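Progress note to Bovex, Grillen folding work, Grultanstead site
13 Jul 2025

Short one, still busy with the fault. Full numbers at the end of the quarter.

**Where we are**

Target for this period was 700 good folding demos with the hand-held grippers. Not there. Stopped collection in June when the left finger on unit 2 started lagging behind the right on closing. Small lag, easy to miss on shirts. On denim it matters, the cloth gets dragged sideways before the pinch closes.

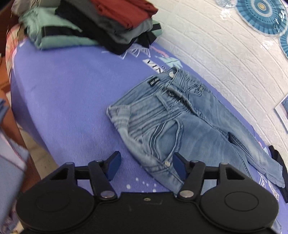
Jeans laid out on the bed, gripper fingers open.

**What went wrong**

Opening width is logged from one side only. So the log said "closed" while the other finger was still on its way. 35 demos went into the Samir training set like that before we caught it. All pulled now. The policy trained on them closed early on the arm and kept pulling on thick seams, and on one run it tripped the force limit. Arm stopped as it should. No injuries, nothing broken except one finger pad.

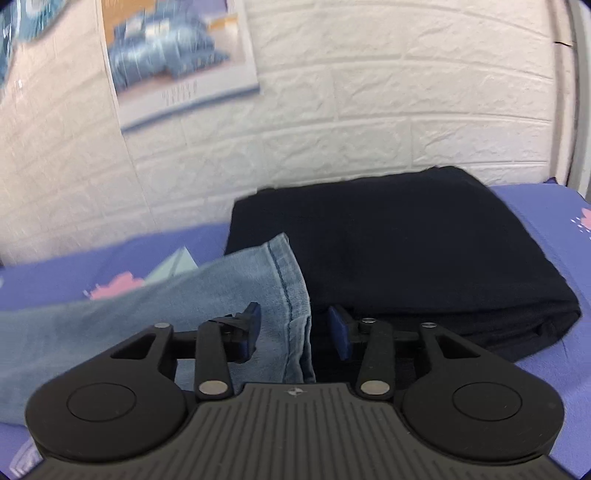 **Was anyone close to the arm when it tripped?**
One operator, outside the marked line, with the stop button in hand. We have moved the line further back anyway and the arm runs at reduced speed untill the retrained policy is checked.

**Cause**

Loose pivot, we think. The joint had play in it and the play got worse with use. Tightened, thread lock added, then 100 open/close cycles on the bench with no lag. Not the same as a day of real folding, so calling it likely fixed, not closed.

Other units checked too. One slightly stiff, cleaned, fine.

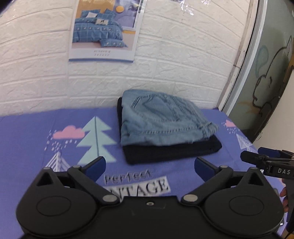 **Does this change the budget?**
The spare pads and pins come out of the existing parts line. Operator hours are the open point, redoing the pulled demos takes time we had planned for towels. Will send a figure once the recount is done.

**Now**

Added a start-of-session check: close on a gauge block, compare both fingers, write it down. Takes a minute or so. Also want a second sensor so both sides get logged, design is drawn, parts not orderd yet. Need your ok on that before we go ahead.
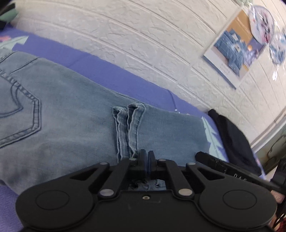
Denim stays first in the queue. If the lag comes back it will show on waistbands and cuffs before anything else, so no point in hiding from it with t-shirts. Retraining starts when the pulled demos are replaced. Arm tests after that, low speed, two people present.

Still open:
- ok for second sensor
- recount of good demos
- incident form for the force trip, draft is with site safety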